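Subject: Re: [sourdough-and-such] rye starter gone sluggish, and the flour order
From: Dagmar Hrubý

Hi all,

Sorry for the slow answer, I read this on my phone at the bus stop and then it sank under everything else. Quoting the bit I'm replying to:

> My rye starter used to double by lunchtime and now it takes until
> supper, if it bothers at all. I feed it the same as ever. The only
> thing that's changed is I opened a new bag of flour (the Prornik
> medium rye). Is it the flour? Should I dump it and start over? Also,
> did we ever settle on who is collecting for the May order?

Don't dump it! Please! Mine did the same thing two winters ago and I very nearly threw it out, and it came back in under a week once I quit fussing with it. A starter that rises by supper is alive. It's slow, that's all.

I don't think it's the flour exactly, but I do think the Prornik is ground finer than the Gowda we used to get, and it drinks less water, so if you're going by feel you may be mixing it runnier than you used to. A runny starter can be bubbling away happily and never climb the jar, the bubbles just pop at the top. Weigh it for a few days. I do 40 grams of starter, 40 of water and 40 of rye, and I write it on masking tape on the lid or I forget which feeding I'm on.

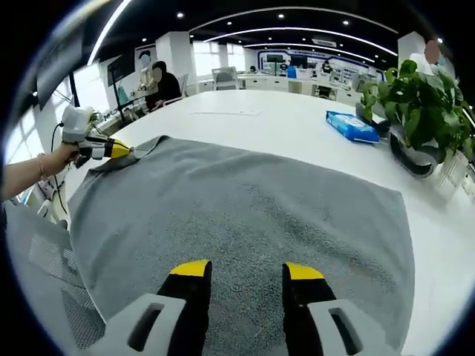 The other thing is your kitchen. You said in your last message you'd moved the jar off the top of the fridge to the windowsill, and I'd put money on that before I'd blame any flour. My windowsill is lovely in the afternoon and freezing at six in the morning. I keep mine in the oven with only the light on (put a note on the door, I have preheated a starter exactly once and the smell stayed for days).

If it still sulks after that, give it two feedings a day from Thursday or so and bake on Saturday. Small feedings, you don't need a bucket of the stuff. And use the discard for crackers. Rye discard, a spoon of oil, salt, caraway if you like it, spread thin as you can on parchment and baked until the edges curl. My sister-in-law ate an entire tray standing up.

On the May order. I've got the list going and so far we're at 271 dollars, which gets us past the small-order fee but not to free delivery. Civavell wants 3,000 grams minimum per type of flour, so for the spelt we need at least one more person, right now it's only me and I don't need that much spelt in my life. The white bread flour and the medium rye are fine already. If you want whole rye, tell me soon, I've had two maybes and no yeses.

I also asked them about the Jovum baskets, the long ones. They have them, but they come unlined, and I wouldn't bother with the liners they sell anyway. I proof in a plain bowl with a floured dish towel half the time and the bread doesn't know the difference. Rice flour on the cloth, rubbed in well. Wheat flour turns to glue if the dough sits overnight and then you're peeling your loaf off in strips.
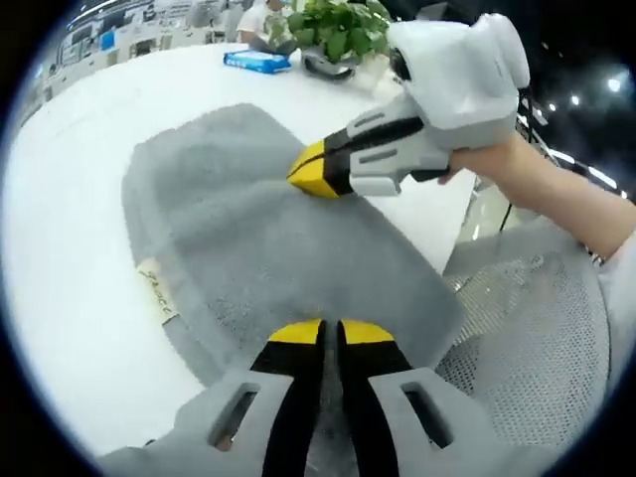 Can you split a bag if you only want a little?

Sure, the smallest share is 1,000 grams, and please bring your own container with a lid, the paper bags I used last time split all over my back seat.

Oh, and somebody asked a while back whether a hot oven matters for a pan loaf as much as for a round one. I find it doesn't, much. I put my pan rye in at a moderate heat, leave it a good long while and don't cut it until the next day. That last part is the hard part. Rye cut warm is gummy and people think they underbaked it when they only needed to wait.

Let me know about the spelt!

Dagmar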